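Teaching by remote control: your questions about the Kalance block set
Last changed 22 March 2024
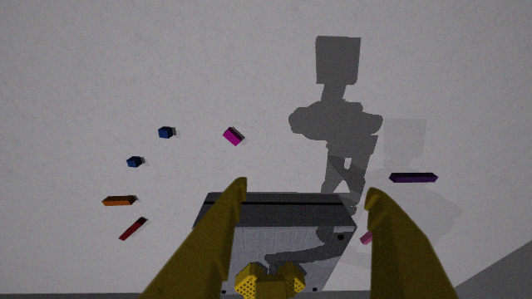 Do I need this at all?
Possibly not. If your parts always arrive in the same place, a fixed program is cheaper and easier to mend.

What does "teach by showing" mean here?
A person steers the arm with a hand controller, in simulation, and Kalance records the moves. A model is then trained to copy them. It copies the hesitations too.

The brochure says 8 demonstrations are enough. Are they?
Not in our hands. We recorded 576 block pushes before the results were worth talking about, and threw out 19 where the operator lost track of the colour asked for.

Would 3000 be better?
We doubt it, if one person makes them all in one sitting. Vary the starting layout first.

Will it work on a real table?
Treat any promise with care. Simulated blocks slide more politely than real ones, and the lighting never changes unless you change it.

Can I guide a real arm by hand instead?
Yes, if yours allows it. Keep your own hands out of the camera's view or the model may learn to expect them.

Does it understand "push the red block to the blue one"?
It matches wording it was trained on. Try "shove" and see.

When is the Udia controller supported?
We were told April. Don't buy one yet.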